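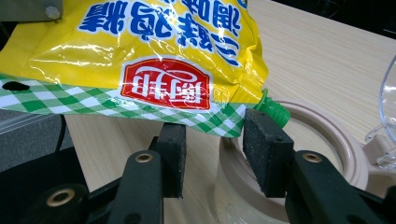 *Yellow pouch with a green screw-top spout at one corner, turned upside down. Red logo, gingham band, hanging hole.*

# Packaging gallery: refill pouches and snack bags

This page collects flexible packaging from the Pamusberg pantry shelf, photographed in April on the bench at Nullalier. It covers film, print and closures. Contents are outside its scope. Rigid tubs and jars are on the Clurnville page.

Entries are grouped by closure. Notes follow the same order each time: color, print, then anything that affects handling or storage.

## Spouted pouches

The first pouch carries large blue Chinese characters outlined in white on a yellow ground. The logo is red with white characters. A green and white checkered band runs along one side, and the hanging hole is punched through it.

The spout sits at a corner. The film creases where it narrows toward the base of the cap, and a crease there is normal on this format. For storage, we stand corner-spout pouches cap up in a divided bin. Bin depth is 80 mm, which keeps the pouches from folding over each other. Shelf width is 820 mm, and one shelf takes 24 pouches in two rows.

Glossy film is hard to photograph evenly. Highlights follow every fold, and flattening the pouch changes its shape, so we leave the folds in. Print colors should be compared only between pictures taken under the same lamp.

## Snack bags

Snack bags are kept in the upper bin and never stacked under pouches. The film on a full bag curves enough to distort the artwork, and flat artwork should be checked against an opened, pressed bag. Natanael Magalhães keeps the pressed samples in the Barajas folder, sorted by main color.

Cartoon chicken, pale blue and white, with a red comb, blue eyes and a small orange beak. It wears a green and white gingham scarf against a yellow background.

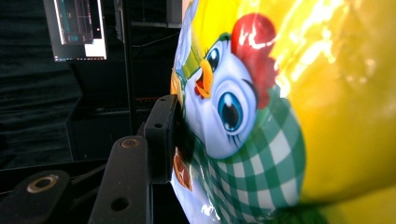
## Notes on sorting

- File by closure first, color second.
- Checkered prints are listed under "gingham" whatever the size of the squares.
- Put the label on the bin. Adhesive marks glossy film.
- Pouches with a damaged cap go to the lower bin, spout up, until they are relabeled.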